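Moduton two-arm bench kit

Simulator and build files for a pair of table-mounted arms with fingered hands 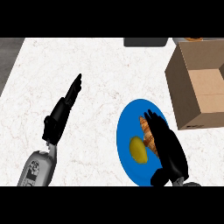 Simulator view, kitchen counter layout: left hand over the marble and right hand over the plate, with the croissant and lemon on the blue plate and the open cardboard box at upper right.

Product: Moduton bench kit, two-arm version
Supplied by: Ngau
Page last changed: 2018-08-02

Overview

The Moduton bench kit is a set of parts and files for building two small robot arms on one table. It is meant for people working in a garage, a spare room or a shared workshop, with ordinary hand tools and access to a 3D printer. The kit comes with a simulator so that moves can be tried on screen before the motors are switched on.

The design was started by Mahnaz Mazandarani, who wanted a pair of arms that could be taken off the bench at the end of an evening and put on a shelf. Afiq Kusuma wrote the simulator and looks after the layouts. Both still build with the kit and answer questions about it.

What is in the box

2 arm bases with clamps
2 sets of arm motors, fitted with leads
2 hand kits, black, supplied as loose fingers, palm and wrist
1 Daltska control board in its case
1 power supply and mains lead
1 emergency stop button on a long cable
Bag of fixings, including spares
Printed build guide
Download code for the simulator and part files

The arm shells are not supplied. You print these yourself from the files. We can print them for you at extra cost, but this adds to the delivery time.

What you will need

A solid table or bench with a front edge that will take a clamp. The clamps fit tops up to 10 cm thick. Folding tables are not suitable.
A 3D printer, or the use of one.
Hex keys, small screwdrivers, side cutters and a soldering iron.
A computer with a separate graphics card for the simulator. The arms can be run from a more modest machine, but the simulator will be slow on it.

Building the arms

Build one arm completely before starting the second. The left and right arms share most of their parts, but the wrist shells are handed and are marked L and R on the inside face. If you print both sets in one go, keep them in separate trays.

Run the motor leads through the forearm before you fit the wrist. There is no way to get them in afterwards without taking the shell apart. Leave a loop of slack at the elbow, enough for the joint to turn through its full travel, and check this by hand with the power off.

The fingers go on last. Each one has a cord that runs back through the palm to its motor. Set the tension with the finger straight, then close it by hand and let go. It should open again without help. If it stays half closed the cord is too tight or the channel needs cleaning out with a fine drill.

Allow 4 evenings for a first build. Most of that is the hands.

Setting up the bench

Clamp both bases along the same side of the table, facing the same way. The standard spacing is given in the build guide and the simulator uses the same figure. If your bench needs a different spacing, change it in the settings file as well, or the two hands may be sent to the same spot.

Fix the stop button where you can reach it from where you normally stand. Test it every time you set up.

The simulator

The simulator shows the table from behind the arms, looking down and forward. Three layouts are included: bare bench, parts sorting and kitchen counter. The kitchen counter is the one most people use for pick-and-place work, as the food items differ in shape and none of them is a neat block. A croissant is a fair test of a grip. The lemon is there for rolling.

Items can be moved, swapped or removed from the layout file. You can also set them to start in a slightly different place on each run. We suggest getting a move to work 100 times in the simulator with this turned on before trying it on the bench. A move that only works from one starting point will usually fail on a real table.

Moves are saved as plain text and can be sent to the arms without conversion. Start at the lowest speed setting.

Known limits

The simulator treats food as firm. A real croissant will crush, and the grip force that works on screen is too high for it - turn it down by half as a starting point.

Cords stretch during the first weeks of use. Check the tension again after that and then whenever a finger seems slow.

The hands are not sealed. Keep liquids away from them, and do not use them to handle food that anyone is going to eat.

Printed shells soften near heaters and in parked cars.

Changes in this version

The wrist shell has been made thicker on the underside after some of the June parts split at the screw hole. Anyone with an older shell can download the new file and print a replacement. The motors and fixings are unchanged.

The Zunness hand, sold with earlier kits, is no longer supplied. It still works with the current board. Choose it from the hand list when you set up the arms.

Spares

Fingers, cords, motors and clamps are sold singly. Please give the letter on the wrist shell when ordering palm parts, as left and right are not interchangeable. Control boards are repaired where possible; contact Ngau before sending one back.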